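Open House at the Prunside Reuse Center

I drove out to Prunside in April for the open house at the Kassa reuse center, mostly to find out where the things I drop off at the town collection end up. The center takes in household goods from the county: furniture, bicycles, lamps, small appliances, clothes and electronics. It is in the old Kinard carpet warehouse behind the rail yard, and the name is still painted on the east wall in letters taller than the door.

Parking was in the gravel lot across the road. Doors opened at 10 and by half past the lot was full. Entry was free. There was a table with coffee and poppy seed cake, and a sign-up sheet for the tours, which left every 40 minutes with a limit of 20 people.

Our guide was Khrystyna Maksymiv. She started us at the loading dock, where donations are weighed and tagged. The tag stays on the item until it is sold or scrapped. Upholstered furniture goes into a separate room for a week before anyone works on it. The center turns away mattresses and car seats, and she asked us to please stop leaving them at the gate at night.

The furniture shop was the part I liked best. It smells of glue and floor wax. A man was regluing the joints of a kitchen chair and let us try the strap clamp. Most of what comes in needs an hour or less, Khrystyna said – a loose leg, a missing knob, a drawer that sticks. They keep old knobs and hinges in coffee cans along one wall and sell them by the handful.

The bicycle corner was busy with kids, so we passed through it quickly. Next was electronics.

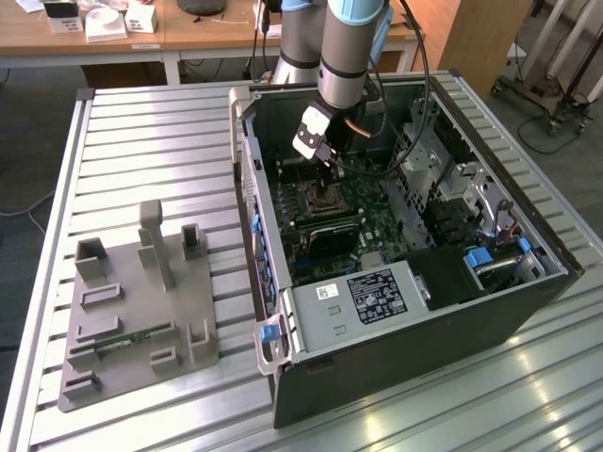
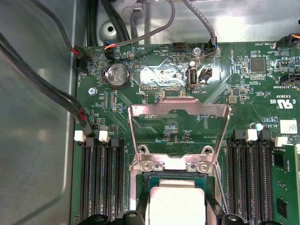

Electronics area, Prunside open house: desktop computer with the motherboard exposed.

After that we went upstairs to textiles. I had not expected this floor to be the largest. Clothes are sorted by hand on long tables, first by condition and then by season. Anything stained or torn goes for rags, and the rags are sold in bundles to garages and print shops. Coats are held back until fall. There was a rack of wedding dresses that can be borrowed for a small deposit.

Sheila Catterall, who runs the store, met us at the bottom of the back stairs. She said the center sells 1000 items in an ordinary month, and that dishes and books make up most of it. Prices are set low so that things move. Whatever has been on the floor for six weeks gets a blue sticker and goes for half. She answered a lot of questions about delivery, and the answer is that they do deliver inside the county, but not up stairs.

They are also raising money for a new freight elevator gate. The goal on the poster was $3000.

I bought a desk lamp and a set of four soup bowls. The lamp needed a plug, and they put one on while I waited.

The store keeps regular hours all year. If you want the tour, the next open house is planned for the fall, and you should get there early. The sign-up sheet for the noon group was full before I had finished my coffee.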